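1/ Every February the internet decides we all need to fold our laundry into little upright envelopes. I've held out for years. This month I gave in and tried it on the black pile, the part of my laundry I hate most. Posting as I go, with a bad attitude.

2/ The method I'm testing comes from the Julach folding guide, which is 80 pages long. Eighty pages, on folding. The claim is that a shirt folded their way "remembers its shape." Cotton does not remember things. Mine doesn't even remember being ironed.

3/ Why the black pile? Everything in it looks the same. Tees, towels, the one pillowcase I regret. You can't see an edge or a seam unless you're standing right under the lamp. If a folding system works on black, I'll believe it works on anything.

4/ Step one in the guide is to pull the shirt tight side to side before you lay it down. Supposedly this saves you smoothing it later. Fine.
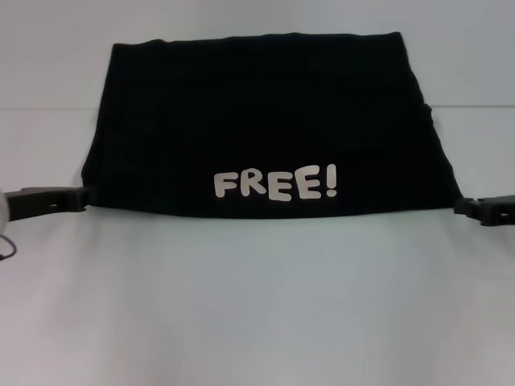 Black tee, pulled tight. FREE! is the print, and also what I paid for it.

5/ So does the pull do anything? A bit. There are still faint creases up near the top and down the right side, and a little bunching over there too. The guide says "a perfectly flat plane." I'd say flat enough for a shirt I wear to take the bins out.

6/ One thing I'll give it: the print is handy. It's down by the hem, so I know which end is which without hunting for the label. Plain black tees get no such mercy. I put one in the drawer backward and didn't find out until lunch.

7/ Now the print itself. The guide says always fold so the print faces in, to protect it. Bevlow's laundry blog says always fold it facing out, so it doesn't stick to itself. Both say always. Neither says how they found out.

8/ I fold mine facing out. My reason is that I like to see which shirt it is. I have no science to offer you.

9/ The thirds fold: sides in, bottom up, bottom up again, stand it on its edge. It stood. Then I took the shirt next to it out of the drawer and the whole row went over like drunks on a bench. The guide suggests a set of Lambrechts drawer dividers for this. Of course it does.

10/ I looked up the dividers. 60 bucks for the small set. My shoebox lid is doing the same job and came with shoes.

11/ Somebody replied asking if it saves space. I got two more shirts in the drawer than before. I also pushed harder than before, so make of that what you like.

12/ Towels next. I expected these to be the easy part, being a rectangle with no sleeves, no neck and no opinions. The guide gives towels a whole chapter anyway.

13/ Its rule is to lay the towel out completely flat, wider than it is tall, then start from a top corner. Never from the middle of an edge. I've been grabbing towels by the middle of an edge my entire life and I'm still here.

14/ Tried the corner anyway. On a pale table it's a decent idea, I admit, because at least you can see where the towel stops and the table starts. On my dark bedspread I was folding by feel.

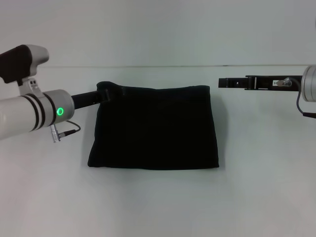
15/ THE TOWEL PART, CONTINUED (broke the thread by accident, sorry)

16/ My problem with the corner start is that thick fabric bunches right where you grab it. You get a lump and a crease along the top before you've folded anything. Then you smooth that out, and now you've added a step to a method that's sold on having fewer steps.

17/ What worked better for me was both top corners at once, bring them down to the bottom edge, then a quick swipe with the forearm. My grandmother did it that way and she did not write a guide.

18/ Also, black towels and black tees should not share a wash. The towels shed on everything. The Esby lint roller I bought for this says it's good for 272 sheets. I'm going through them like popcorn.

19/ Where I've landed for now: the side-to-side pull on tees, keeping it. Standing shirts on edge, only in the top drawer with the shoebox lid. Corner rule for towels, no. Dividers, no.

20/ If anyone has a trick for telling two plain black tees apart in a dark closet, I'll listen. Please don't say safety pins. I've washed those.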